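Loretta Holloway had the kettle on before I got my coat off, and she was already talking about corn. Toy corn, to be exact. She runs the play kitchen corner at the Tusthorpe family center, and she has opinions about every piece in it.

"People buy the plastic cupcakes first," she said. "I get it, they're cute! But give a four-year-old a potato and a cutting board and you've lost them for the whole morning. They want to do the job they see at home."

The collection began with a box from her sister's garage and now stands at 56 pieces of food, plus the boards, bins and brushes. Holloway keeps the list in a notebook with a Furnitz sticker on the cover, and she read me parts of it with real delight. Her current favorite is the ginger. "It's so knobby and odd. Kids ask what it is, and then they go home and ask for some."

Cleaning up is half the fun, she told me, and she means it. She likes a dustpan shape for gathering the vegetables, a brush to go with it, and one big bin that everything can land in at the end.
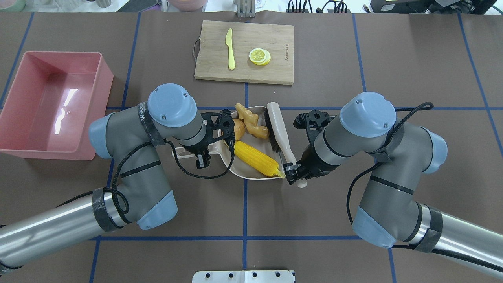

What age is a play kitchen with cutting boards and toy knives good for?

Holloway starts them at three, with an adult sitting close by, and finds that the six-year-olds are still happily chopping.

Her co-worker Adebayo Ekpo came in around then with a bag of clean dishcloths and joined us at the table. He's the one who talked her into real bamboo boards. "They sound right," he said. "You put a toy knife down on one and it goes tock. My own kids noticed that before I did."

The two of them disagree about sorting. Ekpo would give every food its own basket, and Holloway thinks that's far too many baskets. "Let them mix it all up," she said, laughing. "Lemon next to potato, who cares? That's soup!"

They'd both like a second corner by December, with a low sink and a shelf for pans. Holloway has measured the wall twice.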